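Inventory

The estate file for the house on Drodow Lane was opened on August 4, 2022, and assigned to Gaétan Friesen, appraiser, second grade. The instructions from the Prakard office ran to one paragraph. He was to list the movable contents room by room, assign each item a replacement value and a resale value, and return the keys.

He began in the cellar, as the manual required. Shelving, steel, two units. Water heater, excluded as a fixture. One crate of canning jars, lids missing, no value. He wrote in pencil and transferred to ink at the end of each floor.

The kitchen took longer. The stove was a Mfaume, a make he had met once before, with a cracked enamel lid and a service sticker from some past June. The drawers held ordinary cutlery. In the last drawer he found an account book, bound in green cloth, and in the account book a running list of fruit.

The list covered 278 pages. Each line gave the kind, the price, the day it was bought and the day it was finished. Pears were entered under their variety. Bananas were entered singly. Where a fruit had spoiled, the line was struck through with a ruler and the price carried to a column headed Loss. The total in the Loss column, at the foot of the last page, was under 20 dollars.

Friesen had no category for this. Household records of no legal effect were to be bundled and marked for disposal. He measured the book, noted the condition of the spine, and set it on the counter apart from the other papers.

He went on to the dining room. Table, oak, with leaf. Chairs, matched, one repaired at the stretcher with a screw of the wrong length. A sideboard by Drirenley with the maker's label intact, which he valued at 2,000 and then, after checking the veneer, at less. He recorded both figures and initialed the change.

The living room was the last on that floor. The coffee table had a wood-grain top on a black metal frame. The sofa behind it wore a light blue slipcover, and he lifted one corner of the cloth to establish the color of the upholstery underneath. He entered the cushions as a set. He entered the tray as a tray. Then he stood over the fruit with the pencil raised.

Perishables were not listed. The manual was clear on the point and gave the reason in a footnote, namely that their value at the date of filing would be nil. He turned to the back of the form, where there was space for remarks, and wrote: apples, red and green. Oranges, of different sizes. One banana, kept off the tray. 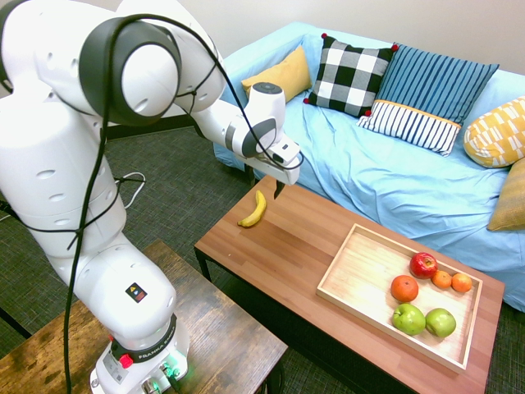 Why was the banana kept apart from the apples?

Apples give off a gas as they ripen, and a banana stored beside them browns sooner.

Friesen knew this from his mother, who had hung hers from a hook. He went back to the kitchen and opened the account book at the early pages. Banana, struck through. Banana, struck through. Some pages later the strikes became rare, and after that there were none for a long stretch. No remark marked the change.

He took out the form again and found the line for household records. In the column for disposal he had already made a small pencil tick. He erased it, brushed the crumbs from the paper, and wrote the book in under Library, one volume, manuscript, cloth. Replacement value, none obtainable. Resale value, two dollars.

Then he inked the floor and went up to start on the bedrooms.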